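Regripping and retaping the Ginano cell

The gripper on the near arm had started closing slightly off center, so in January 2020 I took the fingers off, cleaned the mounting faces and put them back with fresh threadlocker. The tool center point moved by nearly 2 mm and had to be taught again from the pendant.

After that I ran the plates, checking the approach height first and then the grip on the rim.
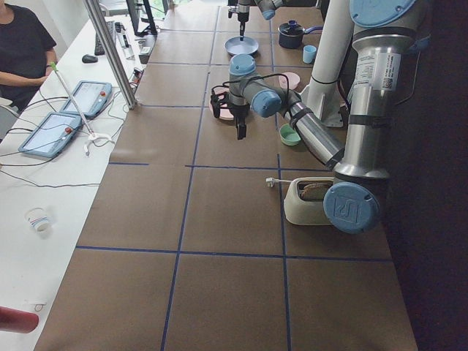
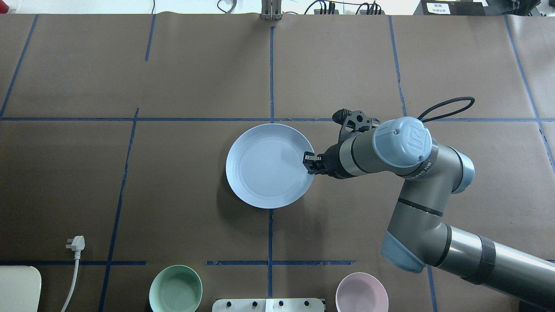 The wrist cable needs slack for a full turn of the last joint – I leave a loop and check it at both limits. Grigore Vlad wants the tape grid redone on new paper. Fine, but the 23 saved waypoints get checked again afterward, at low speed.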